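4.2 Attrition of Lids

We mailed the household inventory form to 400 addresses in Lakent and received 292 back, a response rate we would like to credit to our survey design but which probably owes more to the free tote bag. The form asked residents to bring every food container they owned to one table, match each to its lid, and write down what was left over. Several respondents added remarks in the margin. Most of these concerned other members of the household and have been left out of the analysis.

The basic pattern is easy to state. Lids and containers enter the home in equal numbers and leave it at different rates. Households in the Pata district, where potlucks are frequent, lost containers faster than lids, presumably to neighbors. Households in Robles lost lids faster than containers, and we have no good account of where the lids went. An earlier draft of this paper blamed dishwashers. A reviewer pointed out that we had not asked whether anyone owned a dishwasher, and we have withdrawn the claim with some regret.

Storage habit mattered more than household size. Families who kept lids on their containers in the cupboard reported few orphans but complained bitterly about space. Families who nested their containers and stood the lids in a separate pile reported the reverse. A third group kept everything in a deep drawer and declined to say which was which. We coded these as "mixed," although one coder preferred a stronger term.

Material made a smaller difference than we had expected. Glass dishes were kept for years after their lids disappeared, often under foil or plastic wrap. Clear plastic containers without lids were also kept, but were demoted: they held batteries, crayons, rubber bands, and in one case the missing lids of other containers. We take up this last arrangement in Section 6. Containers were rarely thrown out on the day the lid was found to be missing. Respondents preferred to wait, and the median wait was still going on when the survey closed.

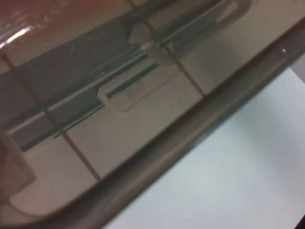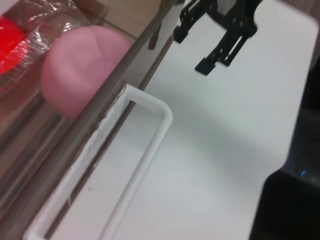
Figure 8. Translucent containers, seen close up at the rim.

One further result deserves mention, if only because it annoyed us. The Zendwood replacement scheme, under which residents could request a new lid by giving the shape and width of the container, was used by very few of the households that said they wanted it. Follow-up calls suggest that measuring was the obstacle. People were willing to own a dish with no lid for a decade, and they were willing to complain about it on the phone to a stranger — at length, in October, during dinner — but they would not go and look for a ruler. Those who did measure often left out the corners, and a square lid with rounded corners does not fit a square dish with sharp ones. The scheme's second mailing included a paper ruler. Requests rose slightly, and so did the number of forms returned with the ruler still attached.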